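Tundeo workshop, Talon cell: maintenance meeting
Tuesday, 2 pm

Minutes of the last meeting were accepted with one correction. The hose replacement on the left arm was recorded as "resolved". It should read "replaced, being watched".

1. Hours and faults
The cell has logged 2,058 hours since commissioning, 1,390 of them since the last full service. There were 13 stoppages in September. The Morais report puts all of them down to operator handling. The meeting did not accept this. Eight happened with no one near the cell, and the report doesn't mention them. Morais to be asked for the raw log, again.

2. Cable hoses and grippers

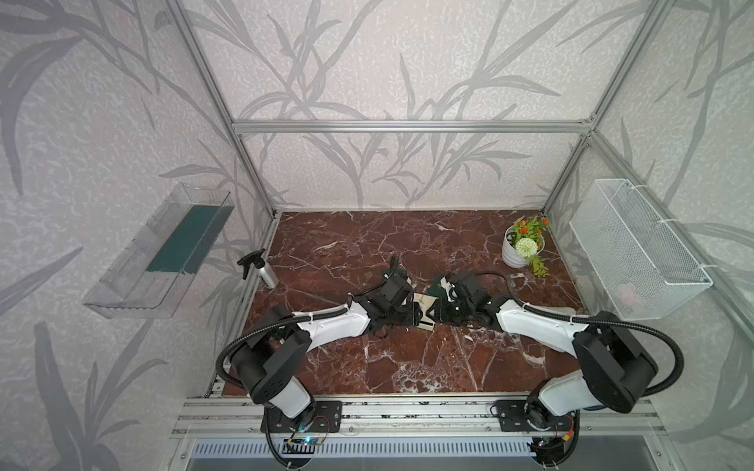 Talon cell, both arms on the front rail. 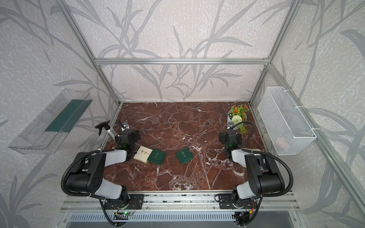
The service plan from Drumon calls for new hoses on both arms at every service. The workshop view is that this sells hoses. The last one taken off had no wear that anyone could find, and the trouble was at the ties, which had been pulled too tight and pinched the bend. With the two grippers closed on the same small flat piece in the middle of the table, the loops stand well out over the marble, and the meeting wanted the slack set for that reach. Agreed to re-tie both arms first and leave the hoses alone until one shows a mark. Drumon's claim that this voids the warranty is to be put in writing by Drumon.

3. Wrist camera calibration
The supplier says the new routine holds for six months. The last one was supposed to as well, and it lasted five weeks. Calibration will be checked every Friday until there is some reason to believe the figure. Results go in the paper book as well as the system.

4. Wiring at the arm bases
A request to box in the small circuit boards was discussed. Cost looked high for a folded cover. One member thought heat would build up, another thought dust was the bigger worry, and neither had measurements. Temperature to be logged for a fortnight before any money is spent.

5. Rail bolts
Torque check done on the left plate, all within spec. Right plate not done; the wrench was out for certification. Carried over.

Actions
Request raw log from Morais.
Re-tie hoses, both arms, 2 people.
Finish right plate torque check.
Start temperature log.

Meeting closed 2:50 pm.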